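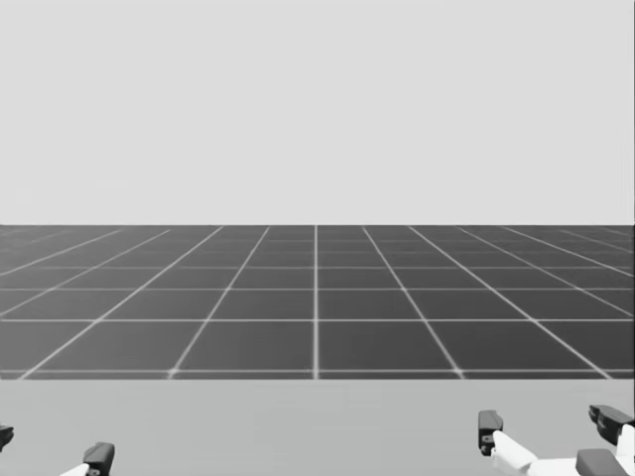 Vol. 21, No. 2

# Visit to the Skamlow Simulation Lab: Student Report

October 2025

## Purpose

The visit was part of the second-year automation module. Our group was asked to observe a two-arm work cell in simulation, record how a task is set up and run, and compare the procedure with the one we use on the teaching arm at Zadham. The lab runs its cells in a simulator called Rusex. The task scripts are written in Egan, a small in-house language.

## Setup

The simulated cell is kept plain. It has a light tabletop in front of the robot, a dark floor with a square grid behind it, and a pale backdrop. Before any parts are loaded the table is bare and the two grippers sit low and well apart, with the middle of the work area open between them. Each gripper combines white links with darker finger segments.

The operator told us that the grid is used mainly to check the viewpoint. If the horizon is not level, the camera pose has been entered wrong and the run is stopped. We had skipped this check in our own July exercise and lost most of an afternoon to a tilted camera.

## Demonstration

The task was a handover. One arm picks up a block, passes it to the other above the middle of the table, and the second arm sets it down on a marked spot. The script was 134 lines long, and more than half of it dealt with error cases: block not found, grip too weak, arms too close.

Runs were started from a terminal at the back of the room. Each one took about 2 minutes, including the reset. The block position was changed slightly between runs by a random offset – the same method is described in our course notes, but with a larger range.

We saw one failed handover. The receiving gripper closed early and the block was pushed sideways. The log gave the time of first contact for each finger, and the fault was traced to a wait condition that had been commented out. It was restored and the run was repeated without the fault.

## Comparison with our procedure

- Our scripts have no separate reset step. The lab treats reset as a task of its own, with its own log.
- We set grip force by hand. The lab reads it from a parts file.
- Both procedures use a fixed home position, but ours places the arm over the table, where it can block the camera.

## Open points

We did not see the script run on hardware, so we cannot say how well the simulated contact forces match real ones. The parts file format was shown only briefly and our notes on it are incomplete. A copy has been requested for the second half of the module.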